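Home | Papers | Guidelines | Archive
Last updated 28 April 2021
Chia-jung Choi, Drultilora project

4. Handling rules for shared household objects

4.1 Scope

The rules in this section apply to arm work on tables that people also use for eating and drinking. They grew out of 26 sessions held in October at the Retex and Wyss sites. We kept the earlier Vundero checklist as a base and removed the items that dealt only with factory cells.

4.2 Clearance and approach

Drinkware is treated as fragile whatever it is made of. The gripper comes in from above or from the side away from the handle, and it slows down inside the last 5 cm. Objects that belong to the household stay where they are found. Clearing the table first makes the task easier, but the results then say little about ordinary rooms - so a session log must state if anything was moved.

Open food containers count as no-contact items unless the task names them. In Figure 7 this covers the coffee beans, which have a scoop resting on top. The mug in the foreground has its handle to the right, and under our rule the approach would be made from the left or from above.

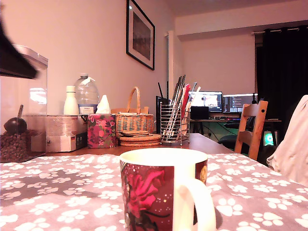 Figure 7. A mug on a paw-print tablecloth, with household items on the wooden table behind it.

4.3 Stopping rules

The operator stops the arm when a person reaches over the table, when cloth is caught in the fingers, or when a neighboring object shifts. A stopped trial is logged as stopped - it is not repeated under the same number.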